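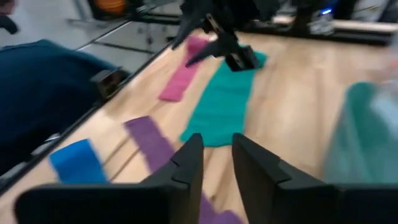 Onik notebook, June, bench sessions: cloth pickup and bagging

Status at start of session: arms homed, both wrist cameras streaming, overhead camera streaming. Leader arms recalibrated before lunch. Software is the Onik branch for task 2, same commit as the last entry plus the change to the gripper current limit described below.

Task 2 for the Skallau student round, restated so we stop arguing about it: flat pieces of cloth lie on the table in random positions. The arms pick up the piece named by the operator, straighten it if it is bunched, and put it into an open bag or bin. Color is the only identifier given. Both arms have to touch the cloth at some point or the run is scored as single-arm. Time limit is 80 seconds from the go signal. The cloth may not be dragged over the rail.

Pickup

The long thin pieces are the difficult ones. With the towel, either arm can come down on a corner, close, and get a fold between the fingertips on most approaches. The strips lie flatter and the fingers skate across them. If the tips touch the wood before closing, they pinch. If they stop above it, they close on air. The window between those two cases is small and depends on where on the table the strip is. Far reaches come in low, near ones come in high.

Checked whether this is arm sag or calibration. Held the gripper at the same commanded height at the near, middle and far marks and slid feeler gauges under the tips. The error grows with reach and is repeatable on both arms, with a little more on the right one. Treating it as sag. A height offset that depends on reach is now in the config under pickup/z_comp. It is a straight line with two constants. A curve would fit better but the straight line is good enough for cloth.

Current limit on the grippers lowered for the approach and raised again after the close. With the old setting the tips pressed into the table hard enough to stall the wrist, and the driver threw an overload fault. No overload faults since the change.

Strips that lie diagonally are picked up more reliably if the wrist is turned so the fingers close across the narrow direction. Operators do this without thinking about it. The policy does it on some colors and skips it on others. Purple is the worst. Our guess is that purple was mostly laid out straight in the early episodes and the model never had a reason to turn. Next batch needs purple at all angles.

Wrist camera view

The fingers take up the bottom of the wrist image and hide the near end of whatever is being picked. For the towel this is harmless. For a narrow strip, the grasp point goes out of view during the last part of the descent and the arm finishes blind. Options discussed:

Tilt the camera bracket forward. Tried with a printed wedge. More of the fingertips is visible, but the far side of the table drops out and the other gripper is lost from view during handoffs. Wedge removed.

Crop and rescale the wrist image in software. No gain, the hidden part is still hidden.

Use the other arm's camera for the last part. Works when the idle arm is parked high and looking inward. Costs time and makes the parking pose part of the task. Kept as a fallback.

Thinner fingers. Paulík can cut a set from our drawing if the file reaches the shop in time. Drawing has to be redone with the proper hole spacing. Open.

Motion blur is visible in wrist frames during fast moves. Exposure was on auto and ran long whenever the table was in shade. Set it to manual on both wrist cameras and turned up the overhead lights. The recorded values are in cameras.yaml. Do not switch auto back on between episodes, the brightness jump shows up in the data and the model picks up on it.

Data

107 episodes accepted for this task so far. Target before the Skallau deadline is 400. Rejected episodes are kept in a separate folder with the reason in the file name (drop, overtime, operator error, camera dropout). Do not delete them. The camera dropout ones are all from before the USB cable swap and can be ignored for statistics.

An episode is accepted if the cloth named in the label ends in the container, nothing else was moved on purpose, and both arms took part. Regrasps are allowed. A recovered miss is useful data and should be kept. Several good episodes were thrown out earlier on the grounds that the first grasp failed. Those have been moved back and relabeled.

Labels now name the color only. The older ones said "towel", "rag" and "strip" for overlapping sets of pieces, depending on who typed them, and the evaluation script counted them as separate objects. Fixed with a rename pass. The original label is preserved in the notes field.

Reset procedure between episodes, as agreed: arms to park, cloths out of the container, drop them on the table from hand height without arranging them, take the overhead still, start recording. Skipping the still makes it impossible to check the layout distribution later. 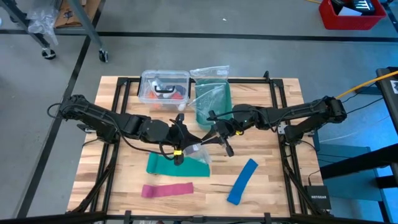

Logged by the Onik bench team, Tarnenberg robotics workshop
Afternoon session, continued from the same notebook

Bagging

Clear plastic is worse than we planned for. The bag has little contrast against the wood from overhead and even less when it lies over one of the cloths. In the depth-free setup we have, the only consistent cue is the glare on the creases, and that moves whenever someone walks past the window. Detection by color is no use at all.

Handling works in teleoperation once the operator has practiced. One arm pinches the bag near the opening, the other pinches the facing layer, and they pull apart. The usual failure is that the first gripper takes both layers, and then there is nothing to separate. The grippers also have to come very close together at the middle of the table, and the collision check stops them early. The keep-out distance between the tips was set for the block stacking task and is far too careful for this one. Reduced it for the bag phase only. The full distance is restored as soon as either gripper rises above the set height.

Note for whoever changes this next: the check runs on the modeled finger shape. The tags at the wrists and the cable loops are missing from the model. Cables need watching by eye on any pose where the elbow goes well outside the table.

Things tried on the bag opening, in order:

Rubbing the layers between the fingertips before pulling. Separates them sometimes. Very slow.

Silicone pads on the tips. Better grip on plastic, worse on cloth, which then sticks on release and gets carried back out of the container. Removed.

Starting with the bag slightly open. Permitted under our reading of the Skallau rules, which say the container must be "ready to receive". Question sent to the organizers, no reply yet. Until then we record both versions and mark them in the notes field.

The rigid containers stay as the alternative. With the green bin, the release is simple and the arm only has to clear the rim. If the organizers say no to a bag that starts open, we enter the bin version and accept the lower difficulty score.

Layout and hardware

Anything along the back of the table limits how far the arms can swing when they go to park. The right wrist passes over the green bin in several poses, and the clearance is enough when the bin is empty. With cloth piled above the rim it is not. Either move the bin or change the park pose. Changing the pose means the older episodes start differently, so moving the bin is preferred.

The network box stays in the front right corner for now. It should be off the tabletop for the competition, as the rules require the work surface to be clear of equipment. Needs a longer cable to the right arm. Ordered through the Tarnenberg stockroom.

Rail clamps checked for tightness. One of the front ones had a quarter turn left in it. Recalibration was repeated afterward and the offsets came out unchanged within the readout.

The rear clamp handle can be hit by the right elbow if the arm is homed from an extended pose. Home from park only. A note to that effect is now printed at the top of the startup checklist.

Policy test, end of session

Ran the current checkpoint on cloth to bin, teal first. Approach and grasp fine. Handoff to the second arm came late, and the first arm held still for a long time before the second one started moving. Final placement inside the bin and inside the time limit. Repeated with blue, same pause. Repeated with purple, missed the grasp, went up, came back to the same spot, missed again, timed out.

The pause matches a habit in the demonstrations. One person drives both leaders, and there is a gap while attention shifts from one hand to the other. Trimming idle frames before training will remove part of it. Trim script is written and untested. It must keep all camera streams aligned, and the previous version did not.

Open items

Record purple at mixed angles, both arms as first grasper.
Test the trim script on a copy of the dataset.
Finger drawing to Paulík, with corrected hole spacing.
Move the bin away from the right wrist path and mark its new position with tape.
Second request to the Skallau organizers about the bag.
Refit z_comp on the right arm after the clamp adjustment.
Back up the accepted folder to the workshop server. Last backup is older than the label rename.

Arms parked, power off at the strip, leader arms covered. Battery for the wireless foot pedal is on the charger.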